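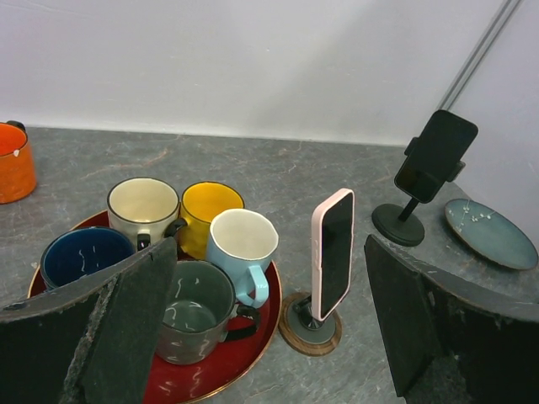 Mugs, Handles and Things That Grip Too Hard
Kitchen and Workshop Tips, January

Before the tips, the bill. We lost 4 mugs at the Helley bench last month, all to the same fault. The arm closed on a handle, the force limit was supposed to stop it at a gentle squeeze, and the force limit had been reset to its factory value by an update that mentioned "minor improvements." The handle came off clean. The mug stayed where it was, which I suppose is an improvement if you dislike handles.

The log put the last one at grip cycle 1,727. The 1,726 before it had gone fine, so naturally we had stopped watching.

What we do now, in no special order:

Check the force limit after every update. Read it off the controller screen and write it on the tape next to the power switch. If the tape and the screen disagree, believe neither and go find out.

Squeeze something cheap first. A paper cup is good. An egg is better theater but you will be wiping down the counter. Do 3 slow closes on the cup before anything glazed goes near the jaws.

Look at the finger pads. Ours are scuffed pale along the top edges and getting ragged. Worn pads slip, and when a pad slips somebody turns up the force to make up for it. This is how you get from a five-dollar pad to a box of handles. Change the pads and leave the force alone.

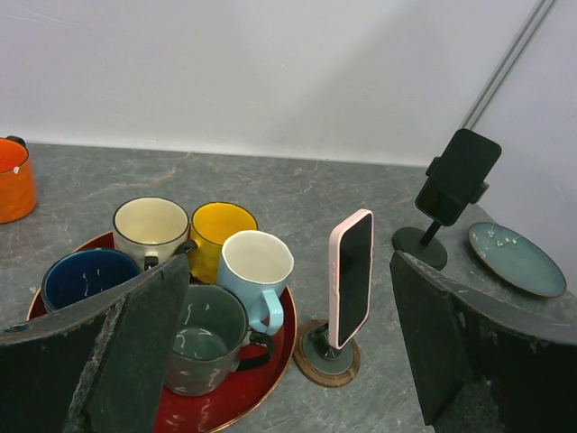 Crowding is the other half of the trouble. Five mugs on one round tray looks friendly and leaves very little room for a thick black finger to get down between them. Ours would go for one handle and lean on the neighbor. Spread them out, or take two off and bring them back later. Point the handles to the outside if you can stand the look of it.

Keep phones off the work surface unless the job needs them there. If it does, give them more room than you think. A phone stand is light, a robot elbow is not, and the elbow never gets a mention in the pick plan.

Know where your stop button is with your eyes shut. Lech Górecki moved ours from behind the arm to the front edge of the bench after he had to reach past the moving part to stop the moving part. He still brings this up. It took him 6 screws.

Do not catch a falling mug. I know. You have been catching mugs since childhood and you are proud of your hands. Those jaws can't tell a thumb from a handle, and a new mug costs less than the parking at the emergency room.

For broken stoneware, pick up the big pieces in work gloves, then go over the counter with a damp paper towel folded thick. Throw the towel out. Wipe the pads too, or a sliver stuck in the rubber will scratch the next glaze you pick up, and you'll blame the dishwasher.

A glued handle is fine on a mug that holds pencils. Don't put coffee in it, and don't send it back to the arm as a test piece. We did that. It passed, so we trusted it, and then Iven picked it up by hand.

Next month: getting Droltex degreaser off a cutting board, and why it was on there.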